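Student project report
Sorting at the Stirkano bench: what changes for the staff
Tadhg Mac Mathúna
Submitted 8/7/22

Background
Stüber is a repair and parts firm in Mestetstead. Returned kits come in mixed, and for years two people at the Stirkano bench have sorted them by hand. The firm wants a small robotic arm to take over part of the picking. I spent my placement at the bench and asked the staff what they expected to gain and lose.

The work before
A full shift meant 600 picks per person. Staff liked the quiet of the job but complained of sore wrists and necks. Breaks were taken when a tray was done, so people set their own pace.

The work with the arm
Parts are placed in a clear, open-topped box inside a rectangle of red tape on the mat. The tape matters more than I expected – if the box is put back in the wrong place, the arm has to be stopped and the operator starts again. Small metal parts and light plastic pieces go into the same box.
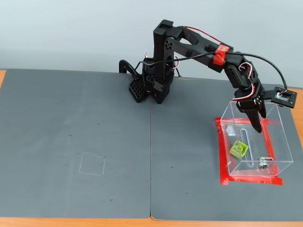
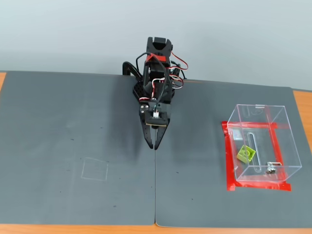 Findings
1. The sorters now spend most of their time setting up and checking. Both said their wrists felt better. One said the day felt longer.
2. Pace is no longer their own. The arm runs in blocks of 40 minutes and breaks are fitted between blocks.
3. New skills are needed, mainly reading error messages and checking cables. Training was given at the Prurnau site and only one sorter went. The other learned from her, in spare moments.
4. Neither has been given a new job title or pay grade. The supervisor said this would be looked at in the fall.

Limits of the study
I spoke to four people, all at one bench. The pick log I used has 1404 entries, and 290 of these had no operator name, so I left them out.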